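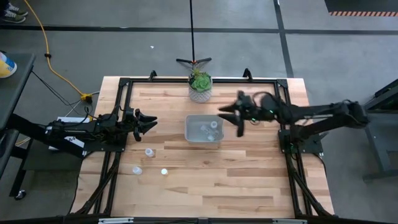 Call for Participants: Sorting and Packing Small Containers

Reference: Panico, second round
Location: Hudau, Manríquez Building, Room 406
Time commitment: one session of around three hours
Compensation: $31 per hour, paid by check or bank transfer
Places available: 24
Contact: Elvia Ibarra, participant office

Purpose

Hudau is looking for adults to take part in a study of how small containers are sorted, packed into bins and taken out again. The study covers lightweight cups and jars of the kind used for dry goods, craft supplies and small parts. We are interested in the order in which people pick items up, where they set them down, and how they use the space inside a bin that is larger than its contents.

The first round used opaque containers only. Several participants reported that they had packed by color and paid little attention to shape. The second round therefore uses clear and translucent containers, which are harder to tell apart at a glance and harder to judge for depth. Results from the two rounds will be reported separately.

What a session involves

You will work at a wooden table with a storage bin and a set of small containers. Each task starts from a layout set by the session lead. You will be asked to do some or all of the following:

— Place loose containers in the bin, upright, without stacking.
— Take containers out of the bin and set them on the table.
— Separate lidded containers from open ones.
— Separate containers holding dry material from those without.
— Repeat a task from a different starting layout.
— Repeat a task with one hand, using the hand you do not write with.

Tasks are not timed against other participants. A clock is running for the record, but you will not be asked to work faster. If an item falls over, set it upright and continue. If a lid comes off and material spills, stop and tell the session lead, who will clear the table and restart the task.

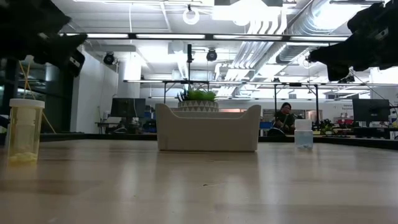

Storage bin with a lidded cup and a jar on either side, potted succulent behind.

Materials

The containers are plastic and light enough to tip easily. Some have screw lids. Dry material, where used, is food grade and unscented. You will not be asked to taste or identify it. Full material sheets can be sent in advance on request; write to Elvia Ibarra and state whether you have any contact allergies.

A potted plant stays on the table during all tasks. It is part of the layout and should be left where it is. If you need to reach past it, do so. Please do not move it to make room, even if the task would be easier without it. In the first round the plant was shifted in a number of sessions and those records could not be compared with the rest.

Who can take part

You must be 18 or older and able to stand or sit at a table for up to 40 minutes at a stretch. Glasses and contact lenses are fine. No packing or warehouse experience is needed, and experience does not exclude you. We would like a mix of left-handed and right-handed people and are currently short of left-handed participants.

You cannot take part if you:

— took part in the first round;
— have a hand or wrist injury that is still being treated;
— are employed by Hudau or by Pernow, which supplies the containers.

If you are unsure about any of these, ask before booking.

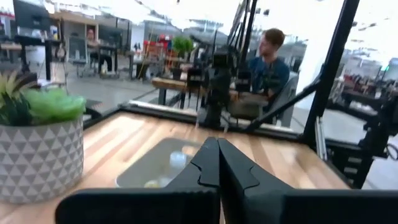 Wooden tabletop with the potted plant at left.

Room and schedule

Room 406 is a large shared workspace. Other people may be at their desks while you work, and there will be some conversation and foot traffic. Overhead lights stay on and produce reflections on the tabletop. If glare bothers you, mention it at the start so that a seat on the other side can be arranged.

Sessions run through August, with a morning start at 9:15 and an afternoon start at 1:30. Each session has two breaks. Water and coffee are available in the hallway; drinks are not allowed at the table. Wear short sleeves or sleeves that can be rolled up, and take off loose bracelets and large rings. Lockers are provided.

The building has step-free access from the parking lot side. The table is fixed in height. Wheelchair users should contact us before booking so that we can send the clearance measurements.

Records and withdrawal

Sessions are recorded on video. The consent form lists what is kept, for how long, and who can view it. It will be sent to you when your place is confirmed — please read it before you arrive. You may withdraw at any point during the session and will be paid for the time completed, with a minimum of one hour. Requests to delete a recording are handled by Cirilo Trujillo, records office, and must name the session date.

How to apply

Send an email to the participant office with the subject line "Panico second round." Include your name, your writing hand, your preferred start time and any dates you cannot attend. Do not send medical documents. Places are assigned in the order complete applications arrive, except that a share is held for left-handed applicants. A short waiting list will be kept for cancellations.

Questions about the tasks go to Soudabeh Ghaffari, study lead. Questions about payment go to Emiliano Quezada, accounts.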